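Bricks, boxes and a wet Friday

Friday, July 17, 2026
Posted by the Witwood diary

Rained until lunch, so I did the toy bricks at last.
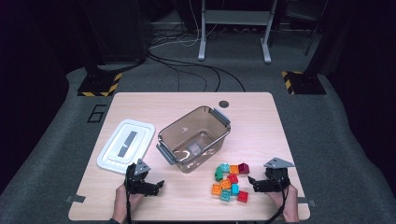
Where do the loose bricks go when the big tub is full? Into the brown see-through box with the latches at the ends, and from there onto the low shelf by the window, where small hands can reach it.

The big tub has been full since May. It weighs too much to lift down and everything useful sinks to the bottom, so I am splitting it up. Chunky bricks in one box, wheels and figures in another, and the flat base plates standing up behind the books. I am not sorting by colour. I tried that at the Crenshaw house and it lasted 2 days.

Kept the lid off until I had decided on a label. In the end I wrote BRICKS on masking tape and stuck it on the short side.

The bricks had a wash in the sink last night, 30 minutes in warm water with washing-up liquid, then out on a towel. A few still had biscuit in them, so those went back in with an old toothbrush.

The shelf is 38 cm deep. I measured it before I bought anything, having got that wrong with the puzzle boxes. Still need another box the same size for the wheels. The shop had plenty but only in clear.

Afternoon: hoovered the carpet, found one more brick under the radiator. Soup for tea. Wheels tomorrow if it is still raining.

Recent entries
The puzzle boxes that didn't fit
Postcards from Ovar
Plillholm shelves, second coat
Moving the table again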